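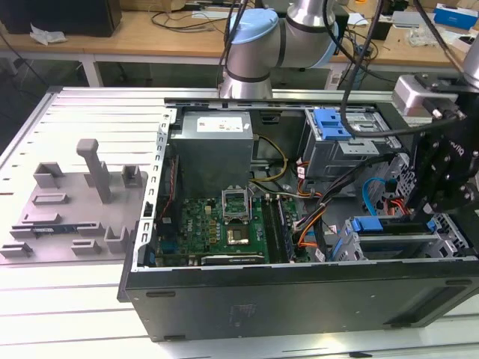
Offenes Rechnergehäuse auf dem Arbeitstisch

Netzwerk Grundrechte vor Ort
Protokoll der Sitzung der Arbeitsgruppe Zugang und Beteiligung

Ort: Bürgerhaus Juloritz, kleiner Saal
Beginn: 14.00 Uhr
Anwesend: neun stimmberechtigte Mitglieder, zwei Gäste von der Beratungsstelle Mabuza
Entschuldigt: die Vertretung der Partnerstadt Grullstead

TOP 1 Begrüßung und Tagesordnung

Die Sitzungsleitung begrüßt die Anwesenden und stellt die Beschlussfähigkeit fest. Der Punkt "Schattenbericht" wird auf Antrag vorgezogen, da die beiden Gäste früher gehen müssen. Die so geänderte Tagesordnung wird ohne Gegenstimme angenommen.

TOP 2 Protokoll der letzten Sitzung

Zum Protokoll vom April liegt eine Korrektur vor. Im Abschnitt über die Dolmetschkosten soll es heißen "wird geprüft" und nicht "wird übernommen". Mit dieser Änderung ist das Protokoll genehmigt.

TOP 3 Schattenbericht zur Nichtdiskriminierung beim Wohnen

Die Gäste von Mabuza berichten über den Stand der Befragung. Es sind 507 ausgefüllte Fragebögen zurückgekommen. Die Fragen betreffen die Wohnungssuche, den Kontakt mit Vermietern und die Kenntnis der Beschwerdewege. Die Auswertung ist noch nicht abgeschlossen, erste Ergebnisse sollen deshalb vorläufig nicht nach außen gegeben werden.

In der Aussprache wird gefragt, wie mit den freien Antworten umgegangen wird. Manche Personen haben sehr persönliche Erlebnisse aufgeschrieben, aus denen man sie in einem kleinen Ort erkennen könnte. Mabuza schlägt vor, solche Stellen zusammenzufassen und nur mit schriftlicher Zustimmung wörtlich zu zitieren. Ein Mitglied gibt zu bedenken, dass der Bericht dadurch an Kraft verliert. Die Mehrheit hält den Schutz der Befragten für wichtiger.

Beschluss: Wörtliche Zitate erscheinen im Schattenbericht nur mit schriftlicher Zustimmung der betroffenen Person. Acht Stimmen dafür, eine Enthaltung.

Der Entwurf soll im September an alle Mitglieder gehen. Anmerkungen sind danach innerhalb von 14 Tagen möglich.

TOP 4 Dialogtag "Recht auf Gehör"

Der Dialogtag findet im November in Juloritz statt. Der große Saal fasst 80 Personen, er ist für den ganzen Tag reserviert. Es wurde lange darüber gesprochen, ob man die Einladung auf Organisationen beschränkt. Zwei Mitglieder befürworten dies wegen der Plätze. Andere weisen darauf hin, dass bei einem Tag über Beteiligung auch Menschen ohne Verein kommen können müssen. Man einigt sich darauf, die Hälfte der Plätze für Einzelpersonen freizuhalten.

Die Einladung wird in Leichter Sprache und in vier weiteren Sprachen verfasst. Gebärdensprachdolmetschen ist angefragt, die Zusage steht noch aus. Für die Kinderbetreuung wird der Nebenraum genutzt.

Offen geblieben ist die Frage der Moderation. Vorschläge bitte bis zur nächsten Sitzung an das Sekretariat.

TOP 5 Beschwerdewegweiser Firoris

Die zweite Auflage des Wegweisers Firoris ist inhaltlich fertig. Das Kapitel über Beschwerden gegen Behörden wurde neu geschrieben, weil viele Leserinnen und Leser die Reihenfolge der Schritte nicht verstanden haben. Neu ist auch eine Seite über die Fristen. Gedruckt werden 2.000 Stück. Die Verteilung erfolgt wie bisher über Beratungsstellen, Bibliotheken und Schulen.

Es wird angeregt, den Wegweiser auch in Arztpraxen auszulegen. Das Sekretariat klärt, ob dafür die Auflage ausreicht.

TOP 6 Austausch mit Grullstead

Aus Grullstead liegt eine schriftliche Mitteilung vor. Die dortige Gruppe arbeitet zurzeit an einer Charta für die Rechte älterer Menschen in Pflegeeinrichtungen und bittet um Stellungnahme. Der Text ist lang und nur auf Englisch vorhanden. Drei Mitglieder erklären sich bereit, ihn gemeinsam zu lesen und eine kurze Zusammenfassung auf Deutsch zu machen.

Der gegenseitige Besuch wird auf das Frühjahr verschoben.

TOP 7 Verschiedenes

Ein Mitglied bittet darum, die Unterlagen in Zukunft früher zu verschicken. Das Sekretariat sagt eine Woche vor der Sitzung zu.

Im Aufzug des Bürgerhauses fehlt weiterhin die Ansage der Stockwerke. Die Hausverwaltung wird noch einmal angeschrieben, diesmal mit Kopie an den Behindertenbeirat.

Die nächste Sitzung ist im Juli, wieder im kleinen Saal.

Ende der Sitzung: 16.40 Uhr
Für das Protokoll: Sekretariat der Arbeitsgruppe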